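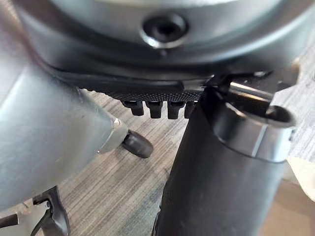

View from the wrist camera, looking down past the gripper to the floor.

Sullside Robotics Club: Frequently Asked Questions

Who can join?
Any student in grades 9 through 12 at Sullside. You don't need to have taken a programming class. Students from Killen can join too, but they have to arrange their own ride home.

When do you meet?
Twice a week after school, from 3:15 to 5:30 p.m., in room 106. The door is on the parking lot side. Come in August if you want to help with setup; regular meetings start once classes do.

How many students are in the club?
We have 18 places. If more people sign up, we keep a waiting list and go in the order the forms came in.

What does it cost?
The fee is $53 for the year and covers your shirt, safety glasses and entry to the Corden meet. If that is a problem, talk to Ms. Kaufmann. She won't ask for paperwork.

What will I work on?
New members spend the first few weeks on the arm, learning to move it by hand control and then with short scripts. After that you pick a group: arm, drive base or vision. You can switch groups once — please do it before winter break.

What is the wrist camera used for?
The vision group uses its pictures to work out where an object is before the gripper closes. Parts of the arm and gripper show up in the view, so one of the first exercises is marking the areas the program should ignore.

Can I take parts home?
No. Laptops can be signed out overnight with Ilham Liem, our student lead. Everything else stays in the room.

What should I wear?
Closed shoes, and nothing with loose sleeves or drawstrings. Long hair has to be tied back when the arm is powered.

Do you compete?
Yes. We go to the Corden meet in the spring, and the drive base group also enters the Rizzi Challenge. You can be a member without competing.

What if I miss a meeting?
Send a message to your group before 3 p.m. Notes from each meeting are in the shared folder.

Who do I contact?
Brigitta Kaufmann, club advisor, room 106. Sign-up forms are on the shelf inside the door.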